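From: Keabetswe Mthembu
Date: 1/3/20
Subject: Re: [demos] lace tying, segmentation and gripper limits

Kyrylo Lytvynenko wrote:
> We replayed 80 of the hand demonstrations on the Erkitz arms and
> the policy stalls at the second loop nearly every time. Before I
> ask Plilville for more recordings, can someone tell me whether the
> segment boundaries are meant to fall at first contact with the lace
> or at the pinch? The notes from August say both. Also, is there any
> reason to keep the head view if the wrist views are better lit?

Kyrylo,

At the pinch. The August notes were written before Siyabonga changed the labeling tool, and the first-contact rule survived in one paragraph. I have removed it. If you have already cut segments by the old rule, shift them with the script in the Mabaso folder; do not recut by hand.

On the head view, please keep it. The wrist views lose the second hand as soon as the loops cross, and the second hand is what your policy is missing.
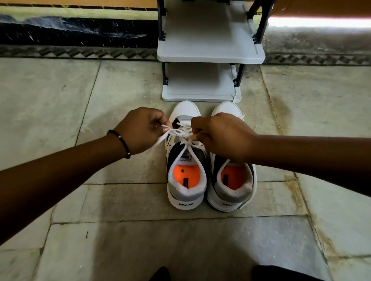
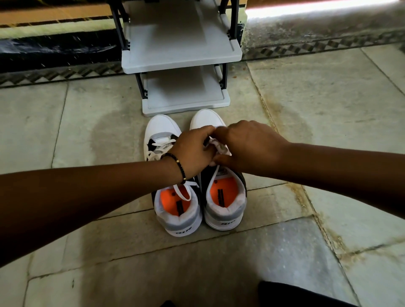 Both from the head view, same pair of shoes.

The stall at the second loop looks to me like a problem of arm assignment. Your config gives each arm one job for the whole episode: left holds, right pulls. The demonstrators do not work that way once the bow starts to form. Compare the two views above. In the first, with the left shoe, the right hand is drawing lace out to the right. In the second, on the right shoe, the right hand is curled over the tongue area, gripping the lace close in, while the left holds a loop up. A fixed role per arm averages these into a posture that suits neither. I would label the role per segment and let the policy switch.

The teleoperated set will not help much. Khanyisile drove the arms for 200 episodes and got clean pulls, but she had to let go of the loop to regrasp, and the Cimetti fingers do not pass lace from one to the other. Those episodes are good for reach and approach. I would leave them out of anything after the pinch.

For numbers: the current hand set is 3,211 segments, of which 88 have no usable pinch label. Drop those before training. Mpho Coetzee has the list of IDs and can send it.

Please rerun with the roles per segment and the same seed before asking for new recordings. If it still stalls, send me the joint logs and the gripper force trace for the failed episodes.

Keabetswe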